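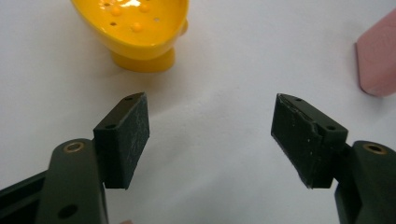 Hand-held gripper, fingers open, with a yellow bowl on a white tabletop.

How to budget for your first hand-held grippers

When Svenja Stöckli and I sat down to plan our July order, we did what most people do and priced the grippers first. I'd gently urge you to start with the parts that wear out!

Step 1. Look over what you already own
Take your time and go finger by finger. Chipped or peeling pads along the top edge go on the list, and so do nicks and frayed bits lower down. Check the screws and pivots while you're there.

Step 2. Price the spares
We allow $20 for a set of pads and buy four sets per gripper, which sounds like plenty until a busy month comes along. Our quote from Durside was $385 per gripper, spares not included, so do ask (Risis bundles them, bless them).

Step 3. Plan the work surface
A plain white top is a lovely thing to work on, and it costs very little. Measure your table before you order the sheet, and leave some money for cable ties.
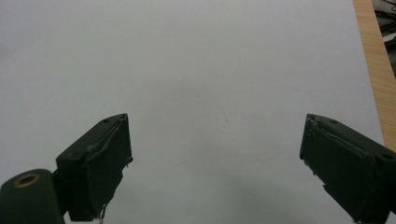 Step 4. Add it all up and wait a day
Send the total to whoever signs for it. Ours goes to Mariann Szalai, who likes shipping on its own line.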